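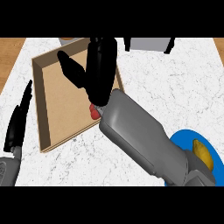

Keisha Holloway wrote to us after the last open day that she had expected to stand behind a rope and watch, and instead spent most of the visit trying to get two arms to put fruit where she wanted it. She would have liked more time at the controls, so this year each visitor gets a longer turn.

Karklow is looking for 51 people to take part in its robot open day at the Dilness building in December. You will see a short demonstration of two-arm handling in simulation, then try the tasks yourself on screen. They are kitchen counter jobs with items such as trays and plates.

You do not need any experience with robots or games. You must be 18 or over and able to stay for the full 2 hours. Sessions start at 10 a.m. and 2 p.m. Please tell us which one you prefer.

Your arm movements and task times will be recorded under a number, without your name. Lunch is provided. Travel is not paid.

To sign up, write to Raili Lehtinen at Karklow, Room 3434, Dilness, or leave your name at the front desk. Parking is behind the building, off Clitero Road.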